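How to Make a Three-Plank Sorting Board for Shape Blocks
By Olaia Garrido
Posted Monday, July 3, 2023

A sorting board is a flat, slightly raised piece of wood where a child can group blocks by color or by shape. You can make one in a weekend with basic tools. The second half of this page covers setting it up and three ways to use it.
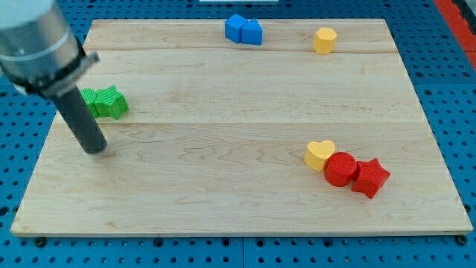
What you need

Three planks of pale, smooth hardwood, each 518 mm long and 122 mm wide
Wood glue
Two long bar clamps, three if you have them
Sandpaper in 80, 120 and 200 grit
A block plane or a sanding block for the front edge
Four short screws with round rubber feet
Food-safe mineral oil or a clear water-based finish
A set of shape blocks with at least two shapes in each color

I work in millimeters because the drill guide I use is marked that way. The exact size does not matter much, but keep all three planks the same thickness or you will spend a long time sanding. Pale wood is best for this. Colored blocks are easy to see against it, and a dark stain makes the blues and greens hard to tell apart in the evening.

Step 1: Pick and arrange the planks

Lay the three planks side by side with the long edges touching. Turn them over and swap them around until you like the grain. Swirls and small tight knots are fine and look good on a board like this. Leave out any plank with a loose knot, a split end or sap on the surface.

Look at the end grain as well. If the curves on all three ends point the same way, flip the middle plank so they alternate. It helps the board stay flat. Then draw one large pencil triangle across all three planks. When you pick them up to glue them, the triangle tells you how they go back together.

Step 2: Check the joints

Push the planks together on a flat table, without glue, and hold a lamp behind each seam. If light comes through, plane or sand that edge until it closes. Do not count on the clamps to pull a gap shut. They will do it for a day and then the seam will open at one end.

The seams will still be visible when the board is done. That is useful later, when the planks become rows.

Step 3: Glue and clamp

Run a thin line of glue along each mating edge and spread it with an old brush. Put the planks together on wax paper, line up the ends, and tighten the clamps a little at a time, going from one to the other. Stop when a small, even bead of glue comes out along the seams.

Run a fingertip across each seam before you walk away. If one plank sits higher than the next, loosen the clamps slightly, press it down and tighten again. Scrape off the extra glue after half an hour, when it feels like rubber. Leave the board clamped overnight.

Step 4: Flatten and sand

Start with 80 grit and sand across the seams until they are level, then switch to going with the grain. Move to 120 and finish with 200. Wipe the board with a damp cloth before the last round and let it dry. The fibers will stand up and the final sanding takes them off.

Nevzat Ağca, who taught the evening class where I made my first board in May, had us check the surface by rolling a cylinder block over it. If the block clicks or changes direction at a seam, there is more sanding to do.

Step 5: Bevel the front edge

Plane a 5 mm bevel along the front edge. Work from both ends toward the middle so the corners do not chip. Small hands and forearms rest here, so take your time. Round the four corners lightly with sandpaper. The other three edges only need enough sanding to take off the sharpness.

The bevel often comes out a shade darker than the top once the finish is on. You can sand it to 200 twice if that bothers you. I leave it.

Step 6: Add the feet

Turn the board over on a towel. Mark a point near each corner, far enough in that the screw will not split the edge, and drill pilot holes to half the thickness of the wood. Wrap tape around the drill bit to mark the depth. Screw the feet in by hand.

Feet lift the board just enough to get your fingers under it, and they stop it from sliding. If the board rocks, put a thin washer behind the foot that is off the table.

Step 7: Finish

Wipe on a thin coat of oil or clear finish, wait twenty minutes, and wipe off what is left. Do the underside too. Give it a second coat the next day and let it cure for as long as the can says before any child uses it. Oily rags should be laid flat outdoors to dry – never left in a pile.

Setting up the board

Put the board on a table at the child's elbow height. It can go straight on a tabletop, a workbench or a sheet of pegboard, as long as the feet sit flat and do not catch in the holes.

Start with a few blocks. Eight is a good number for a first try. Choose blocks with clearly different outlines, such as a cylinder and a five-pointed star. Blocks with a ridged or textured surface are easier to grip than polished ones. Lay stars flat, since they fall over if you try to stand them on their points.

Before the child sits down, check that every block is too large to swallow and has no rough edges.

Three ways to use it

Color groups. Mix the blocks in the middle of the board and ask the child to put the same colors together. Blocks in a group should touch, and there should be bare wood between one group and the next. A green star pushed up against a green cylinder makes a clear pair even for a child who cannot name the color yet.

Rows. Use the seams as lines. Name a shape for each plank and have the child move the blocks to the right one. Two planks are enough at first – leave the third for blocks that have not been placed.

Find the partner. Put out one block of each color and keep the others in a bowl. Hand them over one at a time. The child sets each one next to its match, then tells you how the two shapes are different.

If a child starts stacking, let it go on for a while and come back to sorting later.

Care

Wipe the board with a barely damp cloth and dry it right away. Do not soak it or put it in a dishwasher, because the glue joints will fail. Re-oil when the surface looks dull. Tighten the feet every few months, and store the board flat with the blocks in a separate box.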